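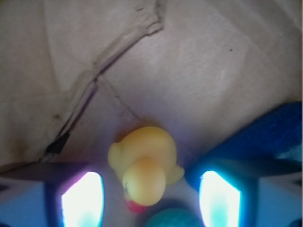 *El patito de goma amarillo y, justo debajo, la pelota verde azulada.*

## Proyecto Siltent: ¿cuántas cosas aguanta una bolsa de papel?

Taller de envases, centro Geddes. Entregado el 21 de marzo de 2020.

Os cuento de dónde salió esto: en enero quería guardar unos juguetes pequeños y sólo tenía bolsas de papel de la compra (de las marrones, las de toda la vida). Metí todo de cualquier manera, se me rajó una por el fondo y pensé: ¡pues ya tengo tema!

### Qué metí

Busqué cosas muy distintas entre sí. El patito me gustaba por la forma, que es un lío: cabeza, pico, alitas... siempre se engancha con algo. La pelota va a su aire y se cuela en el primer hueco que pilla. También compré esponja azul en Sterier, que no pesa nada pero abulta muchísimo y se deshace en cuanto tiras un poco de ella. Todo junto pesaba 516 gramos en la báscula de mi cocina.

### Cómo lo hice

Probé siete bolsas, todas iguales, abiertas encima de una mesa blanca. Primero las arrugaba bien, porque una bolsa recién desplegada se queda tiesa y se vuelca enseguida, mientras que una arrugada se asienta y deja la boca abierta ella sola. Me costó tres tardes darme cuenta, así que lo apunto aquí en grande para quien repita el proyecto.

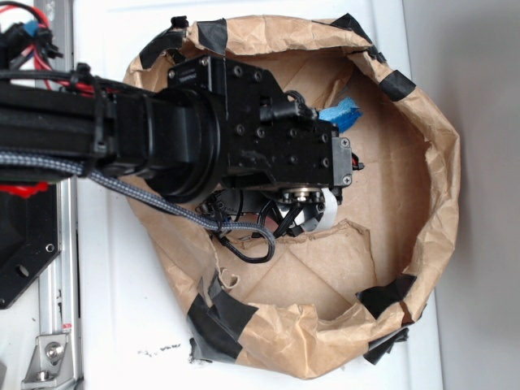
Lo de vaciarlas es otra historia. Las cosas del fondo se meten en los pliegues y hay que ir a buscarlas una por una, y la esponja va soltando trocitos por todas partes (¡sigo encontrando!).

### Resultados

Con 700 gramos ninguna se rompió. A partir de ahí fui añadiendo arroz en paquetes, y la más valiente llegó a 3000 antes de abrirse por la costura. Reforcé otra con cinta Zillance y aguantó lo mismo, pero la cinta se despegaba al doblar el papel y quedaba feísima.

Me falta repetirlo con bolsas de asas, que se comportan distinto al levantarlas. Ya tengo cuatro guardadas debajo de la cama.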